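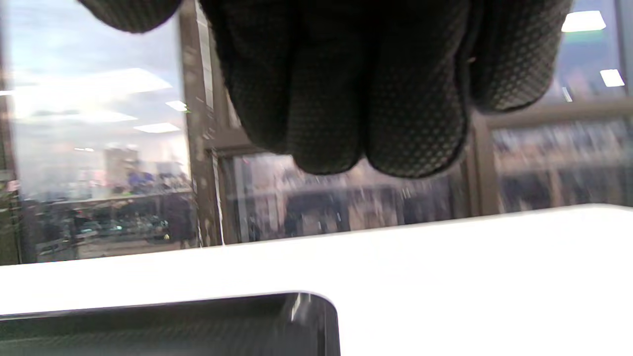

Nighat Hashmi told us in the first week that she doubted the shared tool shed would change anything on Milard Street, and that people who don't garden now won't start over a free rake. We are halfway through the grant, and I can't say she was wrong.

Holloway Allotments, progress report to the Skaston Fund
20/01/2023

Membership. The plan called for 200 sign-ups by now. We have them on paper. I'd be careful with that figure, as it counts anyone who filled in a card at the July open day, and plenty of those cards came with a free tomato plant.

Plots. Of the 7 new beds, 4 were planted last season. The other three have poor drainage along the fence side. The contractor, Dukano, says gravel will fix it. They said the same of the path, and the path still floods.

Spending. The $3,000 for tools and work gloves is spent. The gloves get used. The long-handled weeders mostly don't, and I would not buy more of them whatever the supplier's leaflet claims about sore backs. Receipts are in the folder sent with the last claim.

Soil tests. Done by the county and clean, apart from low potash. I have seen it suggested that our compost scheme raised the organic matter. One season is too short to show that, and we didn't test before we started, so please don't quote it.

Next period. Drain the three beds, or give them up and say so. Phone the people on the sign-up list and take off anyone who has lost interest. I'd like to put off the second open day until both are done.

Sunita Obi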